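04/06/2025 – Shed 2, paint adhesion on outdoor furniture parts, entry continued from May

Third round on the Rurkura coating. Last round failed at the edges on most of the coupons, and I had put that down to film thickness. Having gone back through the May pages I now think surface prep was the larger part of it. The coupons were wiped with solvent and coated the same afternoon with no abrasion step.

Changes for this round:
Abrade with 100 grit, then 600 wet, then rinse and leave overnight.
Two thin coats in place of one heavy one. First coat thinned a little further than the Iltbridge data sheet suggests.
Recoat window held to the short end.
Coupons hung vertically, not laid flat. The flat ones collected dust on the top face and stuck to the rack on the other.

Humidity in the shed was higher than I would like all morning. I held off on the first coat until after lunch. The gauge by the roller door reads higher than the one on the bench and I do not know which is correct. Both need checking against the Kandska meter when it comes back from calibration.

Mixed roughly 700 mL, which was too much. The remainder is in the flammables cabinet, labelled, and should be thrown out if it skins over. Do not top up the old tin with it.

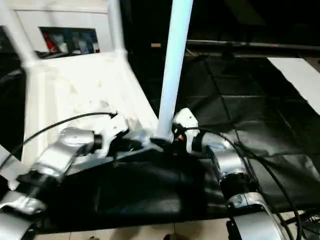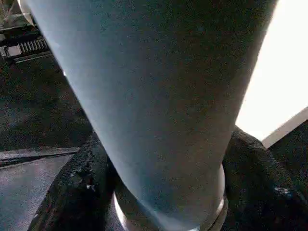
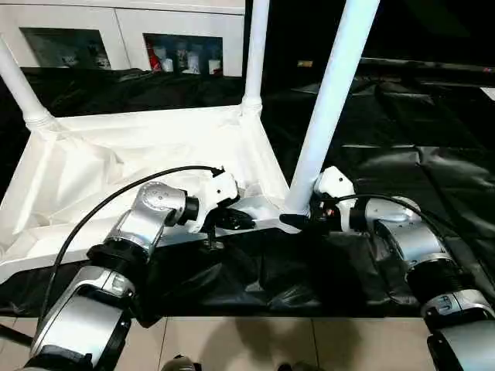
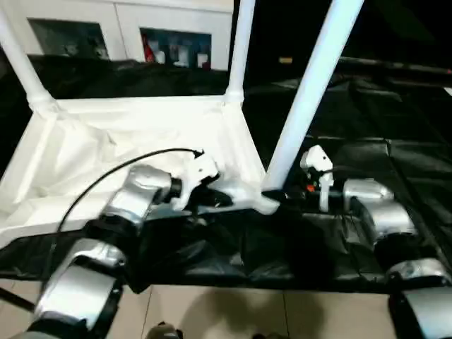 Cross-cut test on the spare coupons from the May batch, for a baseline. Tape pulled at a steady rate, low angle. The abraded spare held on all squares. The unabraded ones lifted along the cut lines and in two cases took a whole corner. No primer on either. I would not read much into one abraded spare, but it agrees with the new prep.

Colour match is still off. Under the shed tubes the grey looks right, and in daylight it goes green. Goel have offered a revised tint and I have asked for a small tin before we commit to a full one.

The cutter blade is due for replacement. The last few lines dragged and the edges of the squares are ragged, so grade those generously or repeat them.

To do:
Second coat tomorrow if humidity drops, otherwise leave it and note the gap.
Pull tape on the new coupons after a full week – no earlier, even if they feel hard.
Salt spray cabinet is booked by the fastener group until the end of the month. Ask for one shelf.
Order blades and more 600 wet. The box is down to the last few sheets.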